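Arine Kitchen Manipulation, Handout 6
Good practice for simulated trials: what to write down, what to leave alone
Notes by Feng-yi Ho, Nov 13, 2018

Last week we got the arm moving. This week is about rules, and I promise it's more fun than it sounds! A good protocol is what lets your lab partner in Hindton rerun your trial in January and get the same answer you did.

We use the Wernano kitchen all term. Everything below applies to the pot task first, and then to whatever you build on top of it.

Rule 1. Write the success test before you run anything.
"The pot goes on the stove" is a wish. Where on the stove? Does the gripper have to let go? How long must the pot stay put? My own test asks for a released pot that stays still for 80 time steps. Yours can differ, but it has to be in the file before trial one.

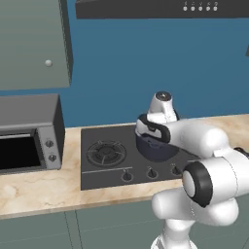 Fig. 1. Pot held at the rim, over the right side of the cooktop. Under my test this is still "in progress."

Notice how close the pot is to done in Fig. 1. A sloppy test that only checks sideways position could easily pass it. Always check height and contact too.

Rule 2. Fix the seeds, and report every one.
Each team runs 200 trials. Report all of them, including the ugly ones. If a trial crashes the simulator, it gets its own row in the table with the error text. Please don't quietly rerun it.

Rule 3. Treat simulated limits as real limits.
The simulator will happily let you drive a joint harder than any sane person would. Keep the speed caps from the Poulain sheet switched on, even when you're in a hurry. Habits carry over to hardware, and I love seeing teams whose code moves across with hardly a change.

Rule 4. Judge the end state from more than the camera.
Save an image, yes, but save the object poses and contact list along with it.

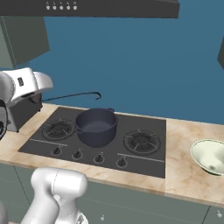 Fig. 2. Pot resting on the cooktop between the two visible burners.

Is Fig. 2 a pass? Go back to Rule 1! If your test says "on the cooktop," the position is fine. If it says "centered on a burner," it's a fail, and a really useful one to talk over in section. Either way, one image can't tell you about the 80 steps.

For next time: bring your written test (one page, plain words) and your first 18 trials. Swap tests with another team and try to find a bad outcome that theirs would pass. Reading: course pack, page 41 to the end of the chapter.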